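Help wanted: build partner for a panel-operating robot, Hulme shared workshop

I rent a bay in the shared workshop at Hulme and am looking for one or two people to help finish a robot that works the controls on an electrical cabinet. It is a hobby build. The software side is called Giton, the machine itself is Wotine, and neither is for sale.

The job for the robot is simple to describe. It has to find a push button, selector switch or door latch, reach it, operate it, and read the lights to see what changed. Reading the lights is the part that needs the most work. Glare throws it off, and it still mixes up amber and red when both are lit. 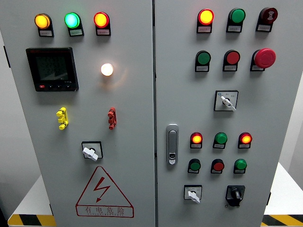
So far I have logged 1,297 trial presses, and 179 of them missed or landed on the wrong control. I want to get through another 1,000 before the end of September with a better wrist mount and a new set of labels for the vision model.

What you would do:

Run trials and write down the results
Label pictures of buttons, lamps and switches
Print and fit parts for the wrist
Help rewrite the motion code (Python, some C++)

You should be comfortable with hand tools and able to follow lockout rules without being reminded. Panel wiring experience is a plus. You do not need a degree or any background in robotics.

Expect two evenings a week, starting at 6:30 p.m. Pay is $1,506 for the whole run, half at the start and half when the trials are done. Workshop fees are covered for that period. Travel is not.

To apply, leave a short note in the Gevurar box at the front desk or reply through the workshop board. Say what you have built or repaired and which evenings you can make. Photos of past work are welcome. Applicants must be 18 or over.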